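Sorting Small Packets Before They Reach the Drawer
Gavwood Home Guidance 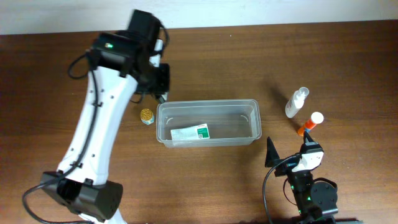
Small packets and flat boxes are easily lost in a deep kitchen drawer. Residents are advised to clear a section of tabletop and sort these items there before putting them away. A clear plastic container with low contents is the most practical choice, as labels can be read without lifting anything out. Lay each packet flat on the bottom, as with the white one with the green label panel, and keep the printed side up. Packets of the same kind should share one container.

Containers should be washed in warm water with a mild soap and dried fully before use. Do not use scouring pads - they scratch clear plastic and make it cloudy. A container 9 inches long will fit most standard drawers.

Wooden tabletops should be wiped along the grain with a soft, slightly damp cloth. Light marks may be rubbed with 300 grit paper, after which the surface must be oiled again and left for 40 minutes.

Check all dates in January and discard anything expired.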